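November 15, 2022
By Hallness
Print | E-mail

Laundry corner, a thread. We've been in this apartment since May and I'm finally sorting out the end of the room by the window. 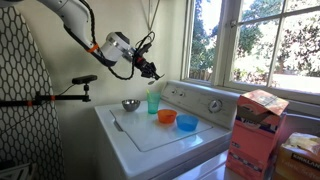

1. The washer is a top loader, so the lid is the only flat surface at that end and it collects things. Spoons, cups, bowls, whatever was in somebody's hand when the cycle finished.

2. I put a plastic board over the lid. It gives me a flat place to set dishes and it wipes clean. It has to come off before every load – that sounds annoying and takes 2 seconds.

3. Rule for the board: small stuff only. A steel bowl is fine. A cup with utensils standing in it is fine. The big stockpot lives in the kitchen now.

4. The ironing board stays up. I used to fold it away behind the door and then never iron anything. Standing next to the washer it gets used. The cover is the black and white honeycomb one from Jollberg.

5. I measured for a shelf over the washer and gave up. The window sill comes down to just above the control panel and I'm not blocking the light.

6. What I might do is a narrow cart from Bikance, 14 inches wide, for detergent and clothespins. It would have to go on the far side of the washer. Waiting for a sale.

7. Someone asked about the wall color. It's a plain cream, Csizmadia number 2243, left over from the hallway. It took two coats.

8. Dishes go back to the kitchen at night, before I start the last load. I've missed that 4 times this month.

9. Still no good place for the iron. It's on top of the fridge for now. If you have a small laundry corner and keep yours somewhere better, reply with where.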